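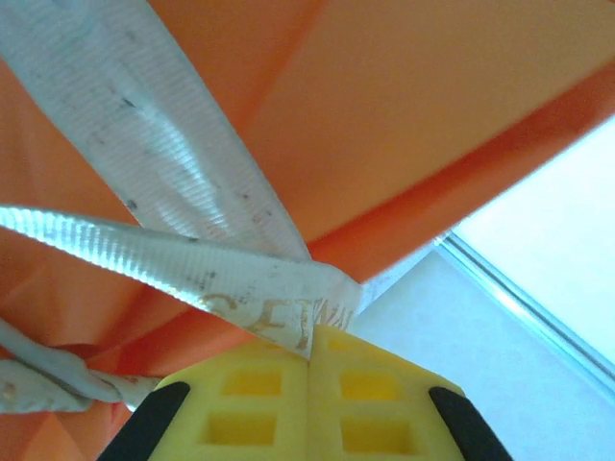
Memorial bindery notebook, September - Galindo keepsake book

Morning, 9:40

Picked up where Jui-lin left off. The family's pages are all in now, including the late batch of letters from the cousins in Beka. Scans are at 800 dpi, which is more than we need for text but the handwriting on the older letters is faint and I wanted room to work. Two of them have pencil on the back that shows through. Dropped the contrast slightly and left it.

Order of contents as agreed with the daughter on the phone: obituary, service leaflet, letters, recipes, then the guest pages from the online tribute. She asked for the guest messages to run exactly as written, spelling included. Edem had already corrected some of them in the layout file, so I went back to the original export and pasted them in again. Please don't run the spell checker over that section.

The obituary gives the town as Stenitis and the service leaflet has it with one s at the end missing. Daughter confirms Stenitis. Leaflet is reproduced as a scan so the error stays there, but the caption under it should be right.

Paper

Trial fold on the cream stock. Cracked along the spine with the grain going the wrong way, my fault for cutting from the offcuts. Recut with the grain running head to tail and it folds clean. Sections of 6 sheets were too bulky with the photo pages tipped in. Went down to 3 and the book closes flat.

Sewing is done on the first copy. Thread tension is a bit loose at the tail, not enough to redo it.

Afternoon, 2:15

Glued up the spine and put it in the press. Used the PVA mix from the small jar - the big one has gone stringy and should be thrown out.

Cover title: she wants his full name and no dates. Set it in the same face as the leaflet. First foil pass came out patchy on the cloth, second at a higher heat was better. Nearly 2 hours on that alone.

Still to do

- Endpapers for the second copy
- Ask Roruvgate chapel if they want their copy posted or collected
- Return the original letters, in the order they came, in the blue folder
- Jui-lin to proof the names on the guest pages against the register

Left the first copy under weight overnight.

Recent entries
Repairing a torn funeral register
Ribbon markers, what we have left
Tribute page exports and missing accents
Slipcase measurements

Last updated: September, 5:30 pm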